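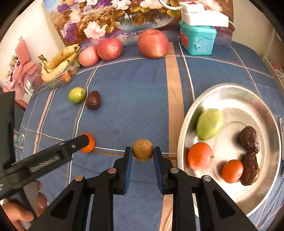
Small fruit, held between two blue pads.

How does a robot learn to pick up fruit? It needs examples, and people make them. At Plirnau, a person holds a gripper by its handle and does the work by hand, while a camera on the gripper records. One try is one example. Then the fruit goes to a new place and the person tries again.

For the Orard robot, 100 examples were too few. It learned better with 900 - some with dates, some with apples. Mistakes are marked, so the robot does not copy them. Could you pick up a grape with only two fingers?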